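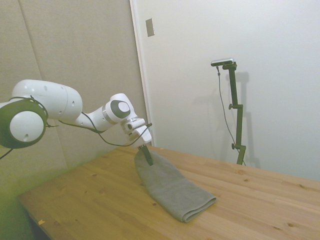
Towel Care: What Works and What I Gave Up On

Posted 8 August 2023 by Gadisa Lemma

I have read a lot of towel advice over the years and tried most of it, and I'd say half is handed down from people who never checked. So take this page the same way. Try it on one towel before you do the whole closet.

Vinegar in the first wash

The claim is that a cup of white vinegar "sets the color" on new towels. I washed two dark blue hand towels from the same pack, one with vinegar and one without, and both turned the water the same murky shade. Modern dyes don't need setting by you. Wash new towels by themselves the first couple of times and leave it at that. Where vinegar does seem to help is with a towel that has gone stiff from hard water. Half a cup in the rinse, no softener, and go easy on it if your washer has rubber seals you care about.

Fabric softener

Skip it. It coats the loops, the towel feels lovely in your hand and then pushes the water around your back. I used Clikimia softener for years because my mother did, and it took four or five washes without it before the bath towels soaked up water the way they should. Same goes for dryer sheets.

Detergent

You are using too much. The fill line inside the cap is hard to see and most of us pour past it. If your towels feel slick when wet, or foam up in a plain water wash, that's leftover soap. Cut the dose in half for a month and see if anything gets dirtier. Mine didn't.

Dryer balls

I bought the Flimo wool ones, then tried tennis balls in clean socks. The tennis balls were louder. Drying time was 7 minutes shorter with the wool balls on one load and no different on the next, so I won't promise you anything. They do keep a big load from rolling itself into a rope - which may be all they're good for.

A good hard shake as each towel comes out of the washer costs nothing and fluffs the loops better than any gadget I've paid for.

That musty smell

Usually it means the towel sat wet, either in the washer or bunched on a hook. Sprays cover it for a day. What has worked here is one hot wash with the usual half dose of detergent, then all the way dry. "Nearly dry" is how it comes back. Spread towels on a bar if you have one. Do not mix bleach with vinegar, whatever the forum says. The fumes are dangerous.

Folding

People get very worked up about thirds versus halves. Measure your shelf first. Thirds the long way and then in half suits a narrow linen closet, and you get the fold facing out, so you can pull one without dragging its neighbors along. Rolling looks nice in a basket and wastes space on a flat shelf. I wouldn't buy the Ambaye folding board for towels. It's sized for shirts.

Thread weight and price

Heavier is not better for everybody. A very thick towel takes forever to dry in a small bathroom, and then you're back at the musty section. Medium weight cotton for bodies, thin flat-weave for dishes. Old ones get cut up for the garage, with the edges left raw.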